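Search this site... Go

Home | Watch | Newsletter | Submit a Film | FAQ

Questions and Answers

How can I receive the Grotine newsletter?

Write the word "newsletter" in the subject of an email to us and send it from the address where you want to receive it. We send six issues in one year. If you do not find the first one in your inbox, please look in the spam folder.

Do I need an account to watch the films?

No. All films in the Grotine video library are open to everybody. An account is needed only if you want to save a list of films or write comments.

The subtitles do not appear. What should I do?

Click the small CC button under the player and choose your language. Most films have subtitles in two languages. The older ones, from the Plilholm series, have only English -- we are working on the others, but it goes slowly.

Can I show a film in my school or club?

Yes, if the entrance is free. Please tell us the place and the title before the screening, and keep the credits until the end. If you sell tickets, you must first ask for written permission from Shona Innes, who takes care of the rights.

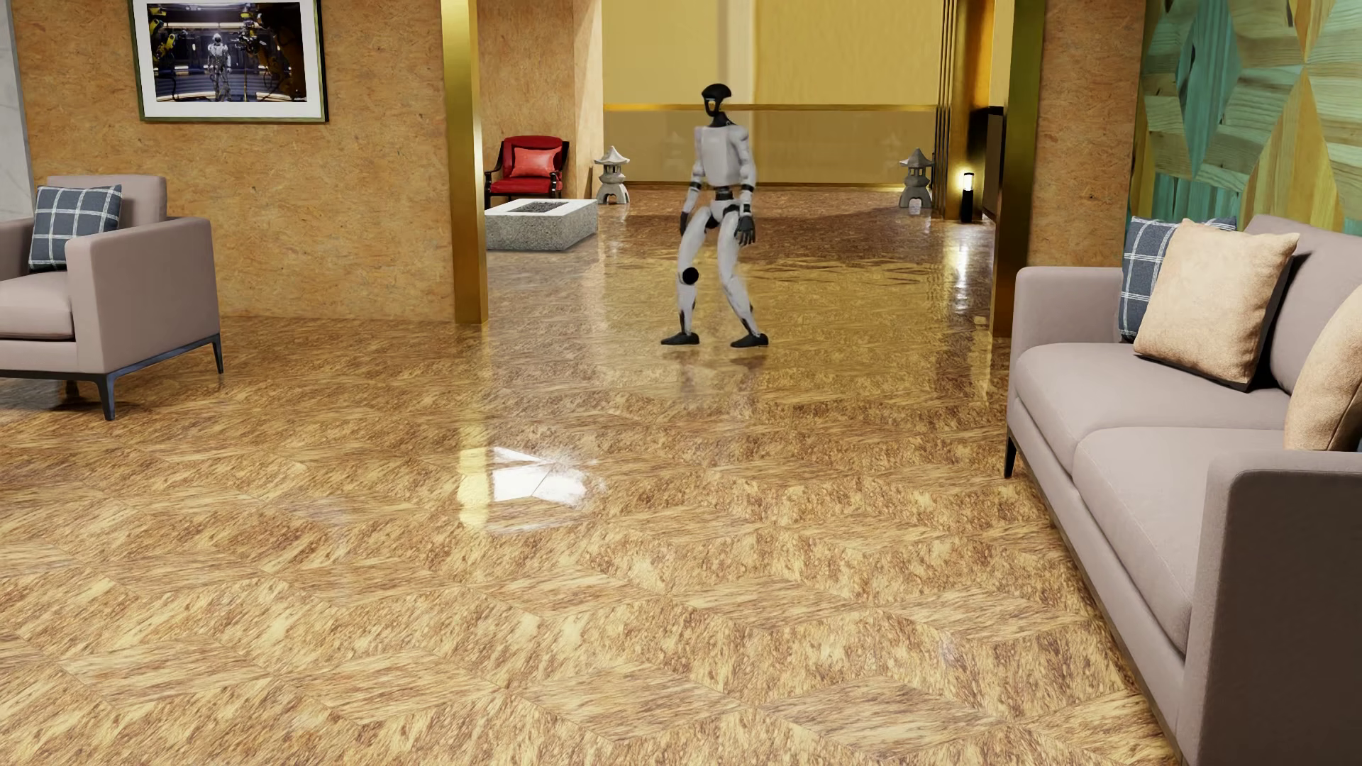 How do I submit my own film?

We accept submissions until the end of March. Send us a link to the film, a short summary and the names of all people who worked on it. Please do not send discs by mail. Birdie Abernathy watches each film and answers in three weeks, sometimes a little later.

Do you pay the filmmakers?

We pay a small fee for each film which we select for the magazine. The amount is written in the agreement, and you can read it before you sign. You keep all rights to your work.

Is Grotine the same as Sunitz or Nutsugah?

No. Sunitz is our former name, and some old links still carry it. Nutsugah is a music channel with which we made one series together. Questions about their concerts should go to them, as we do not have their program.

May I put your video on my own page?

You may use the "Embed" code under each film. Please do not download the film and upload it again under another name.

Share this page: 2599 shares | 6 comments

Back to top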